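Home | Projects | Reports | Partners | Contact

Clivbridge wiping study: progress report to Zestenton, second period
Prepared by Elaine Rocha

1. Where we stand

You asked in March for a plain account of whether the two-stage method is worth a third period of money. My answer is that I don't know yet, and I am less hopeful than the last report was. That report was written when we had one good table of numbers and had not tried very hard to break it. We have now tried.

To recap the claim: the robot learns to clean up small spills from recorded demonstrations, and a second model, trained only on the wrist camera, takes over once the cloth is close. The proposal said the handover would make the system better at finding the whole spill and less likely to miss the edges. It also said the method would need fewer demonstrations than a single model trained on both views.

We have 443 demonstrations in the usable set. The collection target was met, and I don't want to make much of that. Plenty of them are near copies of each other, recorded in one sitting by one operator with the cloth starting in the same spot. When we thinned out the near copies and retrained, the results hardly moved, which tells me the target was a poor measure of anything. I would drop it from the next plan.

2. The spill task

The layout has been kept simple on purpose. A paper cup on its side, a light brown spill, a blue mitt to wipe with, white table, white tile behind.

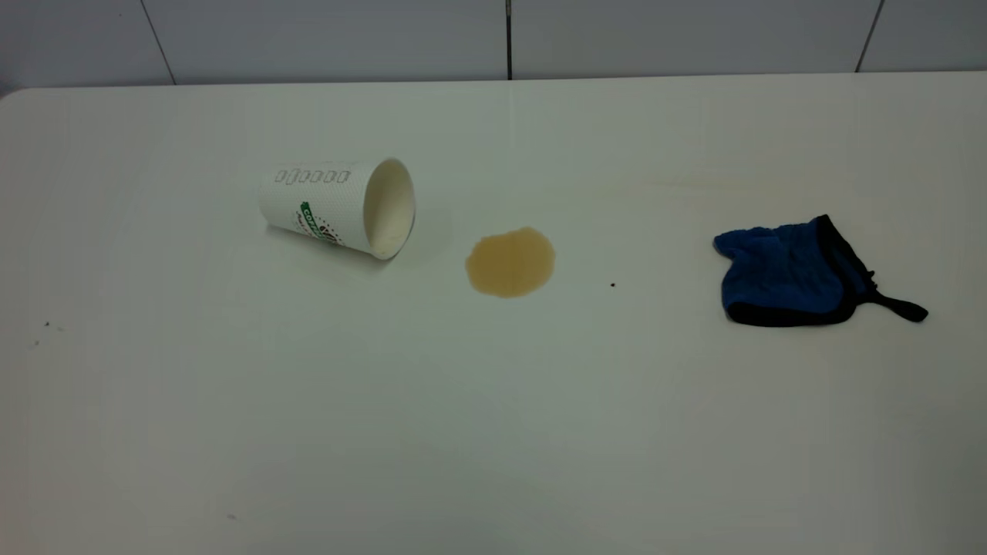

3. What the numbers say

We ran 118 trials of the two-stage method against the single model on the same starting layouts. The two-stage method came out ahead. The trouble is in how "ahead" was scored. The original score compares the table before and after from the fixed view and counts how much brown is gone. A thin smear over a wide area scores nearly as well as a clean table, because the smear is pale and the camera forgives it. Lenz raised this as a worry in its review of our first report and we replied that it was unlikely to matter. It matters. When two of us rescored the trials by eye, without knowing which model had run, the gap between the methods shrank to something I would not defend in front of a hostile audience.

There is a second weakness. The two-stage method gets more time on the table than the single model does, because the handover resets the step limit. Some of its lead is simply more wiping. We have fixed the limit so both methods now get 2,400 control steps in total, and the full comparison will be run again under that rule. Until it has been, please don't quote the earlier chart. I have taken it off our project page.

The claim about fewer demonstrations is in worse shape. We trained both methods on smaller and smaller slices of the data. Both got worse at much the same pace. I can find slices where the two-stage method looks thrifty, and slices where it looks wasteful, and I suspect the choice of slice is doing most of the work.

4. The wrist view

This is the part of the project I would still argue for, with reservations. The fixed view loses detail of the cloth just when it matters, and the wrist view has plenty of it. With blue knitted fabric close to the lens, you can make out the ribs and the folds, and where one fold drops into shadow behind another. A model ought to be able to use that.

Whether ours does is another question. We ran a simple check – swap the wrist picture for one from a different trial and see if the commands change. On many steps they barely did. The second model seems to lean on the arm's joint readings and treat the picture as decoration. That would explain why it copes with familiar layouts and drifts when the spill is moved. It may also be that our pictures are too poor during motion. Pale surfaces give it very little to hold on to, and bright spots smear into streaks. The Zidutby team, who share their training code with us, think longer training will sort this out. I have heard that said about every model I have worked on, and I would like to see a test that could prove it wrong before we spend the computing time.

The test I propose is cheap. Train the second model with the joint readings hidden for part of each run, then repeat the swap check. If the commands still ignore the picture, we stop work on the handover and write up the negative result. If they start to follow it, we carry on to new cloths and new table colors. I would rather have that answer early than find it out at the end of a third period. 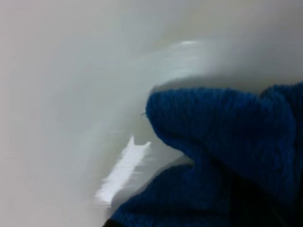

Does the project need a third period at full funding?
The case for full funding hasn't been made. I am asking for enough to rerun the comparison under the fixed step limit and to finish the hidden-readings test, with the rest held back until you have seen both.

5. Spending and risks

Spending is under plan, mainly because we put off buying a second arm. I would keep putting it off. A second arm would double the rate at which we collect data we don't yet know how to judge.

The main risk is the scoring. Scoring by eye is slow, and the two of us disagreed often enough on faint smears to be a concern. We are writing a short rule for what counts as a leftover mark, and a third person who has not seen the earlier trials will score a share of them again. A stain left on the table from an earlier trial can also be charged to the wrong run, so the Clivbridge operators now wipe down by hand and take a reference picture before each start.

The other risk is us. We wrote the proposal, and we would like it to be right. The rerun scores will go to Lenz at the same time as they come to me.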